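Trerkumbridge Lodging House Moves Room Sorting to the Bed Before Winter Refit

26/11/2018

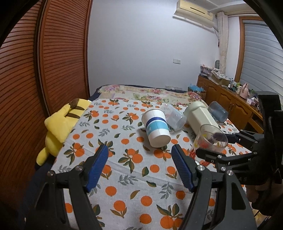 Cups laid out on the bed in one of the upstairs rooms, with the wardrobe at left and the wall-mounted air conditioner over the far corner.

TRERKUMBRIDGE – The Nallero lodging house has started clearing its furnished rooms for a winter refit, beginning with the small loose items that collect on shelves, windowsills and nightstands. The work covers 18 rooms on two floors and is scheduled to finish in December, when the painters are due.

Under the procedure, everything small enough to be carried in one hand is brought to the bed and laid on the sheet before any furniture is moved. Items are grouped by type, with drinkware first. Bedding stays on the mattress until the sorting is done, and is then stripped and sent to the laundry along with anything soft that belongs to the room.

Drinkware has been the largest group so far. The rooms were furnished at different times and the cups do not match. In the room shown, a white paper cup with a navy and light-blue band was set out with a clear plastic cup, a translucent blue-gray plastic one and a clear glass cup with colorful printed patterns. All were laid on their sides, along with a cream-colored hexagonal plastic container.

Paper cups are discarded whatever their condition. Plastic cups are checked for cracks and clouding at the base, and those that pass go back into use in the shared kitchen. Glass is handled separately. Each piece is wrapped in two sheets of plain paper and packed upright in divided cartons, 20 to a carton, with the room number written on the lid and on one short side. Small objects left inside cups are taken out at the bed and placed in a labeled envelope, which stays at the front desk until the tenant collects it.

Containers with lids are matched before packing. A container whose lid cannot be found by the time the room is closed is moved to a holding shelf on the ground floor for 16 days and then recycled.

Soft toys and quilts are recorded on the room sheet but are not boxed with household items. Toys go into clear bags so that they can be identified without opening. Quilts are folded with the border outward and stacked no more than 3 high, a limit set after taller stacks slid off the linen room shelves last winter.

The refit itself is modest. Walls will be washed down and repainted white. Air conditioners will remain in place, with the covers taped over during painting and the filters rinsed afterward. Cables that run down the walls will be clipped into the corners where they are now loose, and any that have been painted over in the past will be freed first.

The louvered wardrobes will take the most time. Their slats hold dust along the upper edges and cannot be wiped in a single pass. Each door will be brushed from the top down, vacuumed with a narrow nozzle and wiped with a damp cloth, then left open overnight. Doors that bind at the hinge side will be taken off and planed. The lodging house considered replacing the wardrobes with open rails and decided against it after pricing the work with Wanance, a local fitting firm, which quoted more for removal and wall repair than for servicing the existing doors.

Wanance will also supply replacement shelf pins and two spare hinges per wardrobe. Surplus cups and containers in good condition are to go to the Bermúdez secondhand store on the same street, which has agreed to take them in sealed cartons only. The store does not accept paper goods, chipped glass or containers without lids.

Tenants have been asked to remove personal papers, medicines and chargers before their room comes up on the list. A printed schedule is posted by the stairs and shows the floor, the room number and the half day assigned. Rooms are closed for one half day during sorting and for two full days during painting. Tenants who need a bed on those nights will be placed in one of the rooms kept free on the lower floor.

Items found under beds or behind headboard panels are added to the room sheet on the day they are found and kept with the envelopes. Unclaimed items will be held through the end of December.

The order of work for each room is sorting, packing, laundry, wardrobe cleaning, cable clipping and paint. Furniture is returned to its original position unless the tenant has asked for a change in writing. Requests can be left at the front desk until the evening before the room is closed.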